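Track thread. Finished my second indoor season coaching distance kids at a small college, and I want to get a few things down before outdoor starts and I forget them.

We don't have our own indoor track. We rent lanes at the Vivus fieldhouse across town. It's a flat 200, six lanes on the oval, tight turns. We get it 6 a.m. to 7:30 and then the walkers come in.

Tight flat turns beat up the inside leg. By late January half my milers had sore left shins. We started running every other rep clockwise, which the fieldhouse allows before 7. The shins calmed down in two weeks or so.

Anything longer than 350 meters we moved outside if the roads were clear. Mile repeats on a flat 200 are eight laps of leaning left. A plowed road is slower but it's straight.

The loop we use is the old Czerwiński farm road. No traffic, one hill, wind from the west the whole way back. Kids hate it. The ones who ran it all winter closed better in the 3K than the ones who stayed on the treadmill.

Cold rules, since parents ask. Below 10 degrees with wind we stay in. Above that we go, with hats and gloves and something over the ears. I don't let them stand around after. Last rep, jog, bus.

Spikes. Most of the team was in the Idance pair this year because the school got a team price. Fine on the oval, narrow in the toe. If you have wide feet, go up a half size and wear a thicker sock.

Conference meet was at Cimex Arena, banked track, first time on one for most of the freshmen. Should have taken them a day early to feel the banking. Two of them drifted up the turn in the first heat and ran extra distance for nothing. That one's on me.

Our distance medley was seeded last and finished fifth. The 1200 leg went out slower than anyone wanted and it was the right call. She had something left for the last lap and handed off in contact.

We scored 25 points as a team – most of them from the 3K and the relay. Last year it was 11.
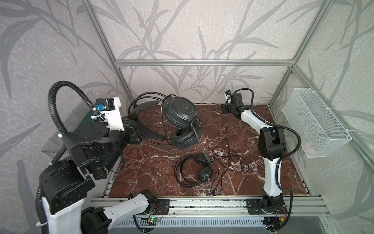

How long should a distance runner rest between indoor and outdoor? I give mine a week with no running at all, then a week of easy miles with no watch. Workouts start again in the third week.

The seniors always want to skip the week off. The ones who skip it are usually flat when the big outdoor meets come. I've stopped arguing and I just lock up the spikes.

First outdoor meet is a low-key one at home. Everyone runs an event they don't normally run. Milers in the 800, 5K kids in the steeple if they want to learn the barriers.

Outdoor plan is on the team page. If you're on the roster, your shoe form still has to come back to me before spring break.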